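4.2 Fingertip covering and its upkeep

Most of the guidance we reviewed treats the gripper as a fixed piece of hardware. It is specified once, when the cell is commissioned, and after that it appears only as a part number. In practice the surface that meets the object changes all the time. Coverings wear, pick up dust, loosen at the edges and get replaced by whoever is on shift. A grasping result reported without the state of the covering is hard to repeat, and a safety assessment carried out on a fresh covering may not hold for a worn one.

The rules in this section apply to parallel grippers with plastic fingers and a soft wrapped tip. They were written for the Clollar and Zodden cells and tested at both sites. Sites using moulded rubber pads can skip 4.2.2, but the recording rules in 4.2.3 still apply to them.

4.2.1 Existing practice

Before drafting anything we asked the operators at the two sites to write down how they wrapped a finger. The answers did not agree. At Clollar the tape was started on the flat inner face and carried up over the tip. At Zodden it was started at the tip and finished with a band around the plastic. Neither site had a written limit for when a wrap had to come off. Operators replaced it when it looked bad to them, or when the gripper began to drop things, and the log seldom said which.

Farzana Rana's audit of the Zodden log found 613 grasp records in which the covering had been changed part way through a session with no note of the change. These records were kept in the data set but could not be used for any comparison between coverings. The time needed to write the missing notes would have been small. We mention this mainly because it shaped the rest of the section: a rule that operators can follow without leaving the cell is worth more to us than a stricter one that is skipped.

4.2.2 Wrapping rules

The covering should run over the whole of the contact surface, including the rounded end, and finish in a closed band on the plastic below. The band is the weak point. If the tape is pulled tight around it the layers gather, and a gathered layer lifts sooner than a flat one. Operators should lay the band with light tension and press it down along its full width.

A wrap is to be replaced when any of the following applies:

The free end or a fold has lifted from the plastic on a side that faces the object or the other finger.

The plastic can be seen through the covering anywhere on the contact surface.

The finger has completed 400 grasps since the last change, whatever the covering looks like.

The third limit is a conservative one. Vidar Kristiansen argued for 100 at Zodden, where the objects have sharper edges, and the site has kept that lower figure as a local rule. We see no difficulty with this so long as the local figure is posted at the cell and entered in the record.

Smudges and light creasing are not grounds for replacement on their own. Early drafts said otherwise, and the result was that operators changed sound wraps before every session and so introduced more variation than they removed.

Both fingers must be changed together. A new wrap facing an old one gives uneven friction, and an object held at its edge will then tend to turn toward one side.

4.2.3 Hollow objects and inside grasps

Rolls, rings and short tubes need a rule of their own. They can be held across the outside, or with one finger through the opening and the other against the outer surface.

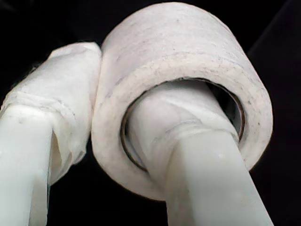

Figure 6. Roll of white tape held between two wrapped fingers, with the right finger through the core and the left finger against the outer edge.

An inside grasp puts the covering in contact with a rim, often cardboard or cut plastic, and the rim can catch the edge of a wrap as the finger is withdrawn. For this reason the closing band must sit below the deepest point the finger will reach in the opening. Where the opening is too tight to allow a wrapped finger to enter with clearance, the object is to be grasped from the outside only. Operators should not thin the wrap to make it fit.

Release also needs care. An opened gripper does not free a ring that hangs on one finger, and a controller that reads only finger width will report a successful release while the object is still on the tool. The cell must confirm release by a second means, either a camera check or a weight reading at the drop point, before the arm moves on. At Clollar this check adds one step to the program. Ulla Rustad's team has made it the default for every object whose entry in the parts list is marked as open-centred.

Each inside grasp is logged with four items: which finger entered, which side of the object faced the tool, the grasp count on the current wrap, and the means used to confirm release. The form used at both sites is given in Appendix B. It was revised in July after Wenche Sjöberg pointed out that left and right had been defined from the operator's position at one site and from the tool flange at the other. All entries now use the tool flange.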